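Every September someone in our card group decides we need Proper Equipment. This year it was Chantelle Mokoena, and the theme is poker sets in cases. I have opinions. Thread.

1/ The pitch: a set in a case makes home games better. Faster deals, tidier table, everyone takes it seriously. I've played off a kitchen table with dried beans for chips, so I'd like to hear which part gets faster.

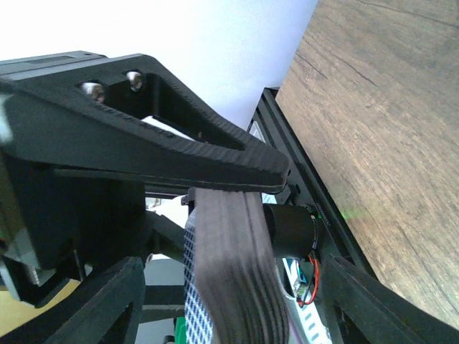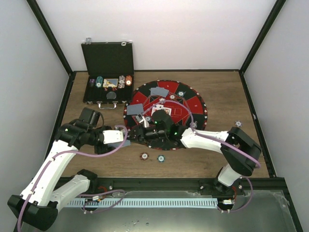 2/ My gripe with sets like these is the color system, or the lack of one. Who decided what a teal chip is worth? Beat Wieser says teal is low and orange is high. Chantelle says it's the other way round. The case has its purple, teal, gray and orange all lined up along the back of the tray, very handsome, and you can still lose the first 14 minutes of any evening to arguing over what they mean. Write it on a card. Tape it in the lid. Done.

3/ The dice. Why are there dice? We play hold'em. I asked and was told they're "for other games." Name one we've played. (Silence in the group chat, then Beat sent a thumbs up.)

4/ The round mat I'll half allow. Cards are easier to pick up off a mat than off bare wood, fine. But round means the discards end up wherever there's space, and then they creep over the rim and onto the table. I've seen people call that a muck pile. I call it losing track of the deck.

5/ Also not sold on printed card outlines in the middle. If you need a drawing to tell you where the flop goes, slow down.

6/ Someone will reply that I should try the Clusura set, or the Zino one with heavier chips. I've held the heavier chips. They're heavier. My game was the same.

7/ What I'd spend the money on instead: a second deck. One gets shuffled while the other is dealt. That's a real time saver and it fits in a coat pocket. A decent lamp, too.

8/ Beat's counter is that people fold less carelessly with real chips in front of them. Maybe. I watched him shove a 3000 stack on a pair of fours, so I'd want to see more evidence – from somebody other than Beat.

9/ Anyway, we're using the case next time, 8 pm at Chantelle's. I'm bringing the second deck and a marker for the chip values. If anyone rolls a die I'm going home.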